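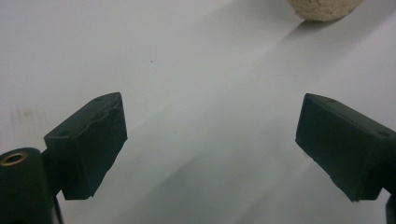 図3　公開日に使用したハンドヘルドグリッパの指先。白い天板の上で、左右の指は開いた状態にある。

4.2 公開日での体験デモ

11月の研究室公開では、手持ちグリッパによる教示を来場者にやってもらいました。私が説明役、Agnes Nordinが記録役で、Stelios Dimitriouは隣の机でデータの確認をしていました。正直に書くと、始まる前は誰も触ってくれないのではと心配していたのですが、午前中のうちに列ができてしまい、こちらが昼食をとりそこねました(うれしい悲鳴です!)。

体験してくれたのは16名で、このうち9名はロボットに触れるのが初めてだと答えています。1人あたりの持ち時間は90秒。机の上の軽い物をつまみ、持ち上げて、別の場所に置く、というだけの課題です。口頭での説明はできるだけ短くして、「指で挟むつもりでどうぞ」とだけ伝えました。社内でVemelumと呼んでいる手順書も用意していたのですが、読んでから始めた人はほとんどいませんでした。

面白かったのは、持ち方が人によってまるで違うことです。研究室のメンバーは指を水平に近い角度で寄せていくのですが、来場者の多くは上からまっすぐ下ろそうとします。箸に近い感覚なのかもしれません。上から行くと指先の下端が天板に当たりやすく、コツンという音があちこちで聞こえました。私は横で冷や冷やしていましたが、当の本人たちは気にせず楽しそうで、ある小学生などは時間切れのあとも手を離してくれませんでした。

指先の状態についても触れておきます。図3の左の指では、先端の面を覆う薄い層にしわが寄り、上の縁が少し浮いています。右の指は面こそ比較的なめらかですが、下の縁がささくれ、角に白っぽい擦れが見えます。左右で傷み方がそろわない点は、滑りの解析(5.1節)でも気にしておきたいところです。ただし公開日の前後で同じ条件の記録を取っていないので、どこまでがこの日の使用によるものかは分かりません。次回は開始前に必ず記録すること、とAgnesにノートの表紙へ大きく書かれました。

終了後に自由記述の感想を集めたところ、7名が「思ったより軽い」、または「思ったより簡単」と書いてくれました。一方で「どのくらい強く握ればいいのか分からない」という声もあり、これは私たちも普段から感じている問題です。握り幅を音で知らせる案をSteliosが出していて、次の試作機Purnerineに入れるかどうかを相談しています。音が鳴ると会場がにぎやかになりすぎる、というのが今のところ私の唯一の反対理由です。

なお、この日に得た動作データは操作のばらつきが大きく、4.3節の学習には含めていません。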